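Thread on sealing a stone countertop, from the kitchen refit at Istby. Dark brown marble, polished, 77 cm deep.

1/ Marble is calcite. A sealer slows oil and pigment. It does nothing against acid, so lemon juice will etch a sealed top just as fast.

2/ Test before you seal. Drop of water, 14 minutes, wipe. Dark spot = the stone is absorbing. No spot = leave it alone.

3/ We used Karwood penetrating sealer, 50 ml per coat, two coats. Buff off all residue before it hazes — dried haze needs a solvent.

4/ Veins can take up more than the field. Check them separately.
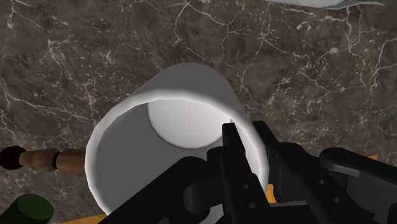

White cup on its side, dark brown marble (render).

5/ Daily cleaning: pH-neutral soap, soft cloth. No vinegar.

6/ Etch marks on a polished finish: 300 grit is too coarse to start with. Use marble polishing powder first.

7/ Next water test in August.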